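Flirncombe Forum > Perception and state estimation > SLAM and tracking

Thread: Curon tracker loses the map when cabinet doors open

gridwalker_ty
9 Jul 2026
Hi all! I've been feeding our hand-held gripper demos through Curon and I'm having way too much fun with it. Poses from a single fisheye plus IMU, clean enough to train on, from a thing you carry in one hand. I grin every time the trajectory pops up in the viewer.

But I have one task that breaks it. Open a two-door cabinet, deal with the stuff inside, close it. The set has 17 demos and 15 of them lose tracking in the same place, right when the doors swing. After that it either relocalizes with a jump or the rest of the episode is garbage.

What I run now:

1. Mapping pass with the doors nearly closed. Slow walk, fingers wide, cabinet in the middle of the view. Lots of corners to grab: cat stickers on the doors, foam letters on the curtain, clips along the top. 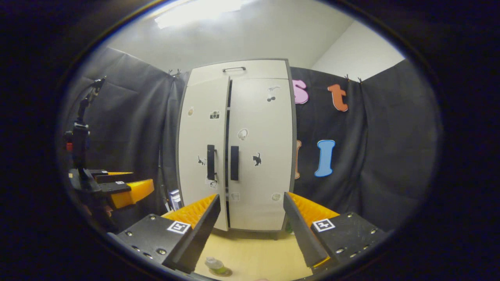 2. Gripper width from the two finger tags. Works great, no complaints.

3. Localize every demo against the map from step 1, 2000 ORB features per image, finger area masked.

4. Export to Foruvero for the policy side.

Is there a setting I'm missing? I'd love to keep the whole thing automatic.

pellucid_m
Your mapping pass is the bug. Those stickers are lovely features and they're glued to something that moves! The map thinks the door front is a wall. Swing the doors and the best points in the image all slide together, so the solver happily follows them.

Mask the cabinet front while mapping and let it live on the curtain and the ceiling.

gridwalker_ty
Oh no. That makes so much sense. But the curtain is dark cloth, I get very little off it apart from the letters and the clips.

oxbow_lane
I'd disagree with masking. You'd be throwing out most of the texture near the gripper, and that's where you want accuracy. I map the room twice, doors shut and doors open, and merge. Curon keeps both sets of points and the outlier rejection picks whichever one agrees with the IMU. I did this for a fridge task in March and it was beautiful.

pellucid_m
It works until the doors are halfway, and then neither set is right. With a fisheye that close, the doors can be up to 80 percent of the inliers. RANSAC goes with the majority, and the majority is on a hinge.

oxbow_lane
Then weight the IMU higher for that stretch. It's a second or two of swing.

gridwalker_ty
Tried both on one bad demo over lunch, because I couldn't wait. Masking alone: no jump, but a bit wobbly up close. Two maps merged: nice with the doors open, still slips mid-swing. So you're both kind of right?

The open state has more to hold on to than I expected. There are little hexagons and square tags on the back panel, and the shelf edges are strong lines against the dark gray.

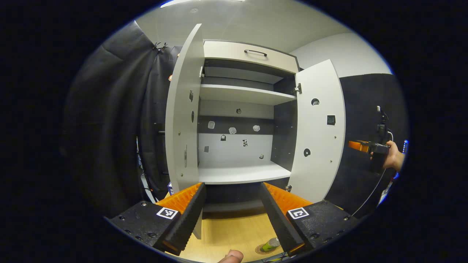

So I'm thinking of treating the inside of the cabinet as static, the doors as masked in every state, and the room as static. Three labels, one map. The mask would need to follow the doors, though, and I don't want to draw polygons by hand.

tinsel_fork
You don't have to! Herrero has a propagate mode. Click the doors once in the first image, it carries the mask through the episode, and you pass the folder to Curon as a per-image mask. Check the images where a finger crosses a door, the label sometimes leaks onto the orange pads.

Also, mask the other gripper and the hand holding it. It's a moving object with hard edges, and it'll pull on you the same way the doors do.

oxbow_lane
OK, per-image masks plus the open-door points I can get behind. I still wouldn't mask the drawer front at the top. If the task never touches it, it's static, and it has that black handle on it.

pellucid_m
Agreed on the drawer, keep it. And lock the map after the mapping pass so the demos can't add points. I've seen Curon quietly learn a door in the middle of an episode.

gridwalker_ty
I had no idea that was a switch. Herrero is installing as I type, I'll rerun the full set tonight with the map locked and post the trajectory plots. This is the best hobby disguised as a job!

tinsel_fork
Post the mask config too please, I have a dishwasher with the same problem.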